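Leststead Kitchen Board > Everyday Cooking > Breakfast on a small budget of time

Started by bultside_baker, January 2021

bultside_baker wrote:
Okay so I need to talk about toast because my household has split into camps over it. We have been home a LOT and breakfast has become the main event of the day, and I want to get out of the cereal rut without getting up any earlier than I already do. What I've got is a toaster, one decent pan, and 14 minutes before the first video call starts yelling at me. My husband says a slice of toast with butter is a complete breakfast and I should stop fussing. I say it's a side dish. I'd like to hear what everybody puts on theirs, and also what you drink with it, because I'm trying to cut down to two coffees.

gashaw_gal wrote:
Your husband is right, sorry! Good bread, salted butter, done. The trouble is most people start with bad bread and then pile stuff on top to hide it. I buy one big sourdough on Saturday, slice the whole thing, and freeze it flat with paper between the slices. Goes straight from the freezer to the toaster one notch higher than usual.

As for drinks, I do barley water. My grandmother made it and I only picked it up again this winter. Simmer a handful of barley, strain it, add lemon and a tiny pinch of salt, then into a bottle in the fridge door. It keeps a few days. Any bottle will do as long as you can get a brush down the neck.
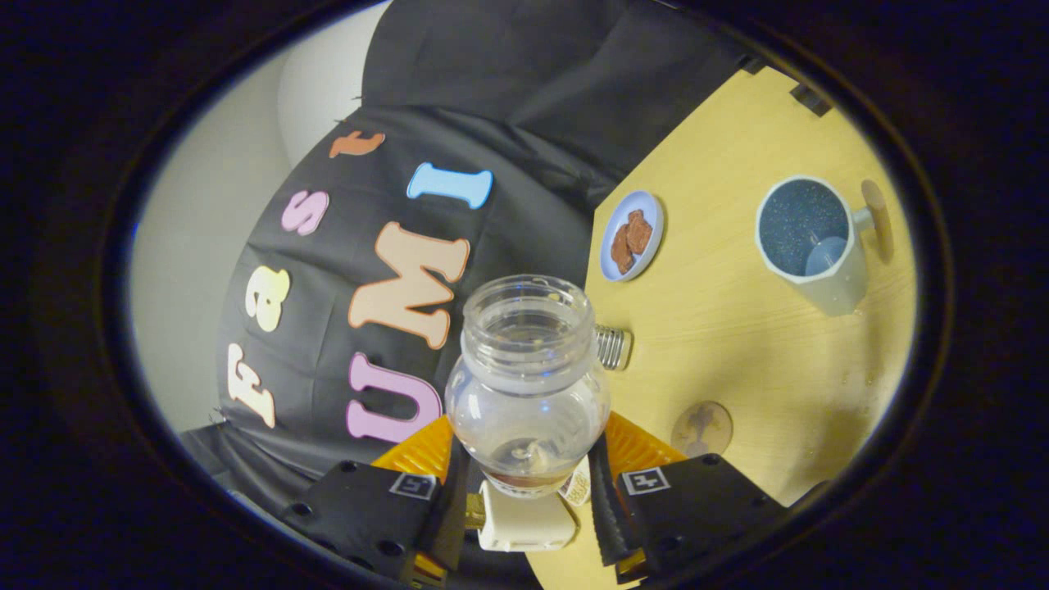
RE: Toast is a side dish and I can prove it

keegan_costigan wrote:
Keegan Costigan here, long time reader, and I have to disagree with gashaw_gal on the butter thing. Butter on toast gets me to ten in the morning and then I'm eating crackers over the sink like a raccoon. What fixed it for me was seeds. I keep three kinds going and toast them in a dry pan on Sunday night – pumpkin, sunflower, whatever was cheap – then it's ricotta or peanut butter on the bread and a big spoonful of the seeds pressed in so they don't roll off all over your keyboard.

Keep the pan on medium and keep it moving. Pumpkin seeds puff up and start popping when they're close. Flax goes bitter before you even notice, so I leave that one raw.

Also barley water tastes like wet cardboard. I tried it for 12 days. I gave it a fair shot!

gashaw_gal wrote:
You forgot the lemon. I would bet money you forgot the lemon.

keegan_costigan wrote:
I used the lemon from the squeezy bottle.

gashaw_gal wrote:
I rest my case.

mandex_mike wrote:
Team seeds over here, but I gave up on jars. I had them stacked in the cupboard and never used the ones at the back, so they'd go stale and taste like old crayons. Now I put out a few days' worth at a time where I can see them, in one of those divided dishes people use for chips and dip, and the rest lives in the freezer. My kids (6 and 9) will eat just about anything if they get to pick which section it comes out of. They've started having a cookie on the side too, which I'm choosing not to fight.

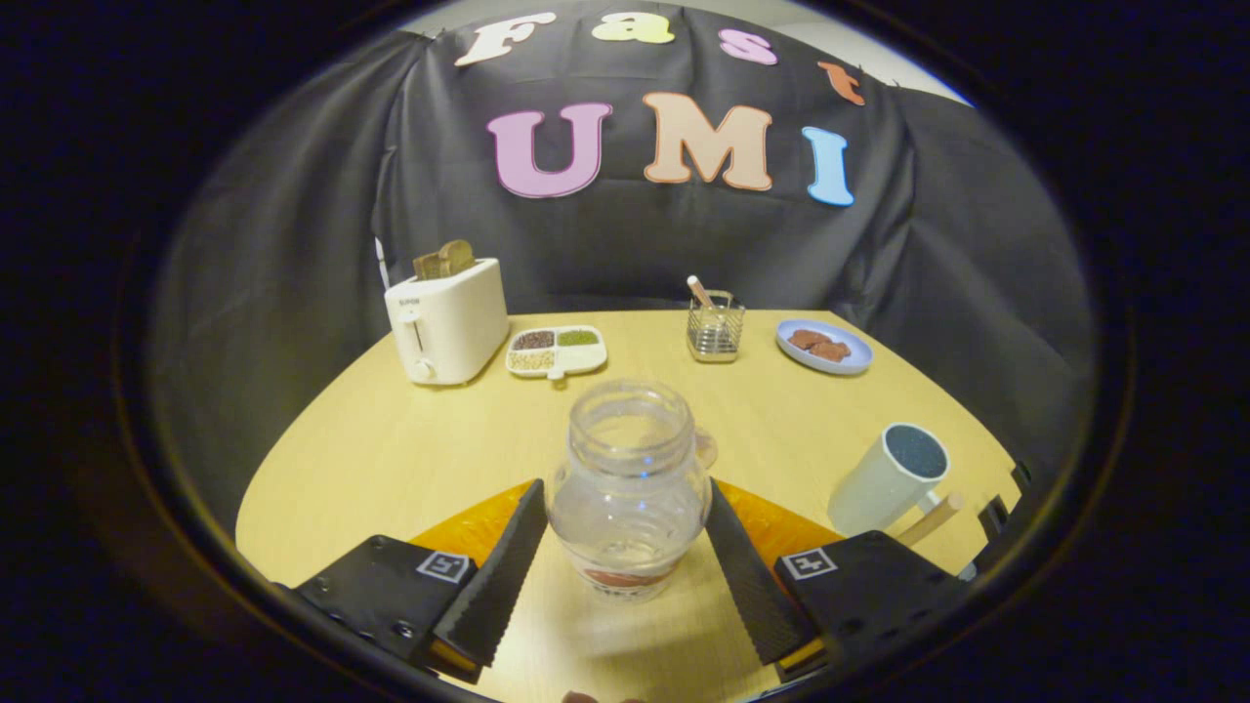

Anyway, the other thing I'd say to the original poster is toast both sides properly and let it stand up for a minute before you put anything on it. If you lay it flat on a cold plate the bottom steams and goes limp, and then you blame the topping. My mother had one of those little silver racks and I used to think it was just for show. I get it now. I lean two slices against each other like a tent.

bultside_baker wrote:
The tent! Okay, trying the tent tomorrow. And I'm with Keegan on the crackers, that's my exact problem. Do you salt the seeds before or after they go in the pan?

keegan_costigan wrote:
After, while they're still hot, with a few drops of oil so it sticks. Soy sauce works too but it scorches fast and your pan will need a soak.

leststead_lou wrote:
Going against the crowd, I don't see the point of toasting seeds if they're going on toast anyway. Crunch on crunch. I soak mine overnight in yogurt and spread that on the bread. Softer on the teeth, and mine are not what they were.

mandex_mike wrote:
Lou, that's muesli. You're putting muesli on bread.

leststead_lou wrote:
And it's delicious. I've been doing it since last March and I have no regrets.

Comments (3)

pansy21: Made the seeds with soy sauce. He's not kidding about the soak.

Dot from Bultside: Rye bread hasn't come up once and I find that upsetting.

gashaw_gal: Fresh lemon, people. Please.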